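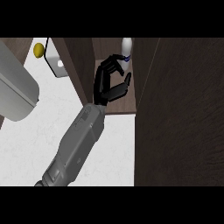
Reading the label twice is the habit she would most like people to pick up, the pharmacist at Povar told me, because plenty of ordinary allergy pills can make you too sleepy to drive.

We had a lovely long talk – far longer than she had time for, I suspect – and she kept coming back to the police side of it. "A prescription isn't a free pass," she said. "If you're weaving, they can still stop you."

She has handed out 433 warning cards at the Montoya counter and wants 3,000 printed by December. "Ask us before you get your keys out," she said. "It takes 4 minutes, and we like the company!"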